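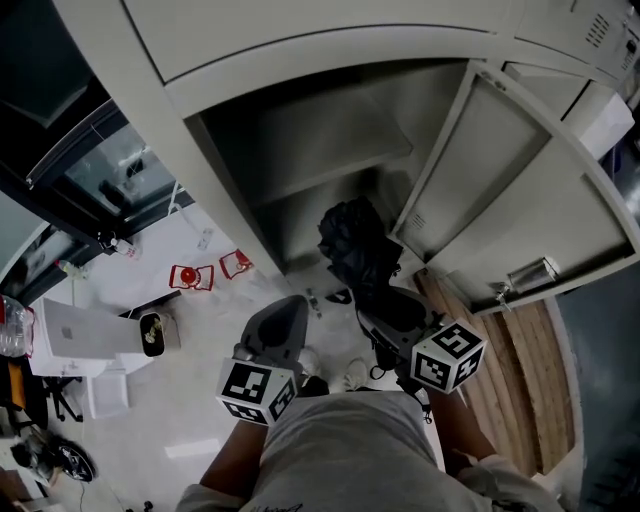
Thursday, November 7, 2019

I have finally done the lockers! If you've been reading since July you'll know I bought a bank of gray metal ones from a closing-down sale at Skalholm (50 dollars, plus a very sweaty drive home with the trunk tied shut), and then proceeded to shove things into them for months like a raccoon.

The way I'd been using mine was basically "open door, throw bag, close door fast." Black bags are the worst for this. You can't see a thing in them, the locker is dim inside anyway, and so every time I wanted my rain jacket I'd be up to my elbow feeling around for something waterproof. I found 2 umbrellas in there. I had bought a third one in October.

So on Sunday I took everything out and put it on the floor, which is my one real tip, sorry, it's the tip everybody gives. Then I went through it all with a coffee. Gym stuff in one pile, travel stuff in another, and a pile for things I swear I've never seen before (a single Filali slipper? a bike pump, and I don't have a bike).

What I like about lockers, as opposed to a normal closet, is the shelf. Mine has one shelf inside and that's it, so you're forced to make up your mind. Small things go above, soft lumpy things go below. I did try one of those hanging organizers from Ollow but it blocked the vents on the door and the whole thing started to smell like sneakers, so back it went.

The soft bags still slump, by the way. I haven't solved that. You fold them nicely, you shut the door, and the next morning they've puffed up and are leaning on the latch. Stuffing the empty ones inside each other helps a bit, and I've started laying them down with the handles facing out so at least there's something to grab.

The table is next. I've got a couple of Lilteteo trays on order for all the little bits that wander around on there, screws and gum and adapters and so on, and I want the spray bottle to have a proper spot instead of traveling from one end of the room to the other. I'll post when they get here. Also, if anyone is missing a left slipper, size 8, let me know!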